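3. Montage expérimental

3.1. Environnement et matériel

Le banc a été construit dans l'atelier partagé de Flornwood, sur un établi prêté pour la durée du projet. Le choix d'une cuisine pour enfant répond à deux contraintes : l'encombrement, car le local est partagé avec d'autres activités, et la faiblesse des efforts nécessaires pour actionner les éléments. Le plan de travail réunit quatre brûleurs à spirale, leurs boutons, un évier rectangulaire et un robinet à col courbe. Seul le robinet est utilisé dans cette section.

Le bras, assemblé à partir du kit Drokell, porte une pince noire à deux doigts qui aborde le plan de travail par le haut. Les doigts ont été imprimés sur place en trois versions successives. La première fléchissait au contact du corps du robinet, la deuxième accrochait la poignée latérale au retrait ; toutes les mesures rapportées plus loin ont été faites avec la troisième. Les câbles passent au-dessus du poignet, avec assez de mou pour que la rotation ne les tende pas. 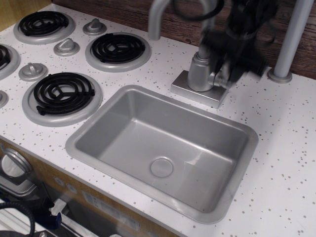 La commande est assurée par Cendau, un programme écrit pour ce montage, qui tourne sur un ordinateur portable de récupération. L'opérateur guide le bras à l'aide d'une manette et chaque trajectoire est enregistrée de l'approche au retrait. La vitesse du poignet n'est pas bridée pendant l'approche - un essai de bridage, en janvier, allongeait les trajectoires sans réduire le nombre de contacts involontaires.

3.2. Tâche et protocole

La tâche consiste à saisir le robinet, à le faire pivoter sur sa base, puis à relâcher la prise et à dégager la pince. La difficulté principale tient à la poignée, qui dépasse sur le côté du corps cylindrique et limite les orientations possibles des doigts. Nous imposons donc une descente depuis le haut, doigts ouverts, avec une fermeture autour du corps. Un essai est abandonné si la pince touche le col au-dessus de la poignée ou si la base du robinet se soulève.

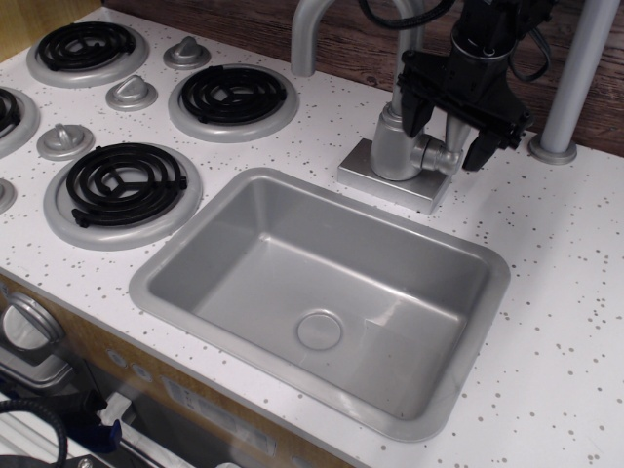

Figure 1. Pince refermée sur le corps du robinet, de part et d'autre de la poignée.

Nous avons enregistré 164 trajectoires. Après élimination des essais abandonnés et des fichiers incomplets, 100 ont été retenues pour l'apprentissage et 35 pour l'évaluation ; les autres ont servi au réglage de la fermeture des doigts. L'évier et les brûleurs ne sont pas manipulés, mais ils restent en place pendant tous les essais. Le calage de la base du bras est vérifié avant chaque série avec le gabarit Herath, vissé sur l'établi. Un écart de position oblige à reprendre l'étalonnage complet, opération décrite en annexe.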